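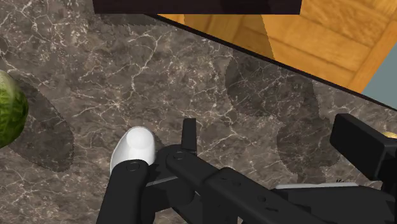

Panicker holds that a fleet's operating cost is settled on the day the body is matched to the chassis, and that every later decision only moves the figure by small amounts. Tanguy disagrees in part: in his view axle loading matters more than the match itself. Both positions are used in this chapter.

Chapter 6
Selecting a Body for a Medium-Duty Chassis

6.1 Terms

The chassis cab is the truck as it leaves the assembly plant: frame rails, driveline, axles, and cab. The body is everything mounted behind the cab. The upfitter is the shop that joins the two. In this book, payload means the gross vehicle weight rating less the weight of the finished truck, its fuel, and its crew. Liftgates and shelving count as part of the finished truck.

6.2 Cab-to-Axle Dimension

The cab-to-axle dimension (CA) is measured from the back of the cab to the centerline of the rear axle. It sets the range of body lengths the chassis can accept. A body that is too long for its CA puts the load center behind the axle and takes weight off the front wheels – steering response suffers before any rating is exceeded. A body that is too short moves the load forward and may overload the front axle while the rear still has capacity.

Consider the Hoarau delivery fleet, which ordered 182 van bodies on a single chassis model. The first 5 trucks were weighed empty and again with a full load. Each finished truck came in 457 pounds over the estimate. The order sheet had listed the liftgate as an option and left its weight out of the total. The remaining bodies were built with a lighter floor, and the load center was recalculated before mounting.

6.3 Mounting

Bodies are attached to the frame rails with U-bolts, shear plates, or both. A sill spacer is placed between the body longsills and the rails. Flanges of the frame rails are not drilled or welded unless the chassis maker's body builder guide allows it. Bolt torque is checked at delivery and again after the first month of service – the procedure is given in Section 6.5.

© Skurkenness Technical Press | Contact | Back to top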